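How to get a polo shirt collar flat again, and wash the shirt so it stays flat

Knitted collars go wrong in a few predictable ways. The points curl up, the fold creeps down the neck, or the whole collar goes wavy along the outer edge and will not lie against the shirt. Most of it comes from washing and drying, and most of it can be put right at home with an iron, a cloth and a bit of patience.

These instructions are for cotton and cotton-mix polo shirts with a knitted collar. They will also do for rugby shirts, though a rugby collar is usually woven and can take more heat. They are not for wool, silk or anything with a care label that says do not iron.

What you need

A steam iron, or a dry iron and a spray bottle of water.
A clean cotton cloth, such as a tea towel. White is safest, as a coloured one can bleed when damp.
A flat surface to work on. An ironing board is fine for the body of the shirt, but a table with a folded towel on it is better for the collar, because a board is narrow and the shirt keeps sliding off.
A basin or bucket for soaking.
Laundry starch, if you want it. The spray kind is easier to control.
A few clothes pegs and a flat airer, or a second dry towel.

Clear the table before you start. You want enough room to lay the whole shirt out with the arms spread, and somewhere off to the side for whatever you have already finished. 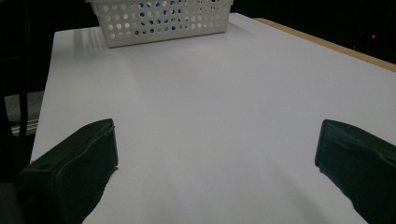

Keegan Cloutier wrote in to say that a kitchen worktop does just as well as a table, provided you put two towels down and keep the iron away from the join between the worktop and the sink. Keegan also leaves the collar under a heavy book overnight after ironing, and finds it makes more difference than starch does. I have tried the book since then and it does help on thinner collars. On thick ones I could not see much change.

Step 1. Look at the care label

The iron symbol has dots in it. One dot is cool, two dots is medium, three dots is hot. Pure cotton will normally show two or three. Anything with polyester or elastane in it will show one or two, and you should believe it. A shiny patch on a collar is melted fibre and cannot be washed out.

If the label has gone, treat the shirt as a mix and start on one dot.

Step 2. Deal with the grime first

Do not iron a dirty collar. Heat sets body oil and sun cream into the knit, and the yellow line along the fold becomes much harder to shift. Wet the inside of the collar with warm water, rub in a little plain washing-up liquid or liquid detergent with your fingers, and leave it for 15 minutes. Then rinse.

For an older mark, dissolve a scoop of oxygen bleach in a basin of warm water and soak only the collar end of the shirt. Check it every so often. White collars on a coloured body want some care at this stage, as the dye in the body can move if the whole shirt sits in warm water for hours. If you have never washed that shirt before, test a bit of the hem by pressing it between two pieces of damp white kitchen paper. If colour comes off, skip the soak and wash it cold.

Chlorine bleach is not a good idea here. It weakens cotton, turns elastane yellow, and will take the colour out of anything it splashes on.

Step 3. Wash it

Do up all the buttons except the top one. Turn the collar up so that it stands straight, then turn the shirt inside out. People often wash polo shirts with the collar folded down, and this puts all the wear on the same line every time, which is how you end up with a frayed fold on a shirt that is otherwise sound.

Wash at 30 degrees with a medium spin. A fast spin presses creases into the placket (the strip with the buttons on) and they are awkward to iron out. Do not overfill the drum. If you wash stripes with white in them, put them in with the lights the first few times and leave out anything new and red.

Fabric softener is a matter of taste, but it makes knitted collars limp. If your collars will not stand up at all, leave it out for a few washes before you try anything else.

Step 4. Reshape it while it is damp

This is the step that matters most, and if you do it properly you may not need the iron.

Take the shirt out as soon as the machine stops. Give it one good shake by the shoulders. Lay it on the table face up, fold the collar down where it wants to fold, and pull gently along the outer edge from the middle of the back towards each point. Go a few centimetres at a time. You are trying to even out the edge, so pull the tight parts and leave the stretched parts alone.

Then do the points. Hold the point between finger and thumb and ease it outwards and down. If one side is longer than the other, the fold has shifted. Undo it and start again from the centre back.

Check the inside of the neck as well. The tape or band that covers the neck seam often rolls over in the wash, and if it dries rolled it will push the collar up from underneath.

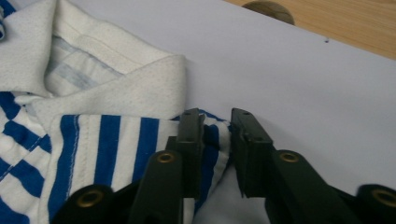

Step 5. Dry it flat, or nearly

Flat on a towel or a mesh airer is best. If you have no room for that, hang the shirt upside down from the hem with a peg at each side seam. Do not peg it at the shoulders, and do not hang it wet on a thin wire hanger. The weight of the water pulls the neck out of shape.

A tumble dryer is the usual cause of a wavy collar. The collar and the body are often knitted differently and shrink by different amounts, so after a while the collar is fighting the neck seam. If you must use one, give it 21 minutes on low, take the shirt out damp and finish it on the airer.

Keep it off a hot radiator. The part touching the metal dries stiff and the rest does not.

Step 6. Iron the collar

The shirt should be very slightly damp. If it has dried right out, spray the collar and roll the shirt up for a few minutes so the damp spreads evenly.

Open the collar out flat with the underside facing you. Lay the cotton cloth over it. Press the iron down, lift it, move it along and press again. Do not slide it. A knit stretches under a moving iron, and sliding from the middle to the point is how collars get longer than they started.

Work from each point towards the centre back. If you go the other way you push the slack into the points and they curl. When the underside is done, turn the shirt over and give the top side one light press through the cloth.

Now fold the collar down on its line. Press the back of the fold lightly with steam, holding the iron just above the fabric. Leave the front part of the fold alone, as a sharp crease there looks wrong on a soft collar. Let the whole thing go cold before you move it.

If you are using starch, spray it on the underside only, wait a minute for it to soak in, and press as above. Two thin coats are better than one thick one. Too much will flake off in white bits on a dark shirt.

Step 7. Do the rest of the shirt

Placket next, buttons undone, from the inside. Go round the buttons with the tip of the iron and not over them. Then the sleeves, then the back, then the front.

Striped shirts are easier than plain ones in one way, because you can see straight off when the fabric is twisted. Line the side seams up first and smooth outwards with your hands until the stripes run level from one side to the other. If they slope and you iron them like that, you are ironing the twist in. Some cheaper shirts were cut off the straight to begin with and will never hang level. Get them as near as you can and leave it there.

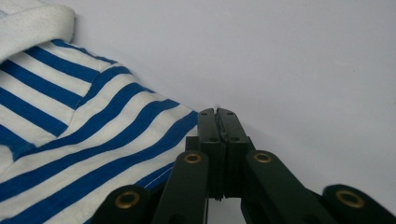

Keegan Cloutier

A few notes on storing them, which I get asked for more than the ironing.

Folding is kinder to a knit than hanging. Lay the shirt face down with the buttons done up and the collar in its folded position. Bring one side in to the middle of the back, fold the sleeve down along it, and do the same on the other side. Fold the bottom third up, then fold again so the hem sits just under the shoulders. Turn it over. The collar should be on top with nothing pressing on it.

If you stack them, turn every other shirt round so that the collars are not all at one end. Otherwise the pile leans and the bottom collars get squashed. I keep mine to a low pile for that reason.

If you prefer to hang them, use a wide shaped hanger and fasten the top button. Put the hanger in from the hem and not through the neck. Forcing it through the neck stretches the collar seam a little every time.

For shirts going away until summer - I usually do this in September - wash them first, leave out the starch, and put them in a cotton bag or an old pillowcase. Starch left in for months can yellow, and it attracts silverfish. Plastic boxes are all right as long as everything is bone dry when it goes in.

When it will not work

If the edge of the collar has lost its stretch, so that you pull it and it stays pulled, ironing will only help for a day or so. A row of stitching by hand along the underside, in matching thread and with small loose stitches, will draw it in a bit. It is slow work, and on a cheap shirt I would not bother.

A collar that is frayed along the fold can sometimes be taken off and turned over, so that the worn side is underneath. Unpick the neck tape, unpick the collar, flip it, pin it from the centre back outwards and sew it back on. Use a ballpoint needle. Take a photo before you unpick anything.

Last updated 16/03/2024

Contact us | Copyright Skurumbridge Home Pages | Back to top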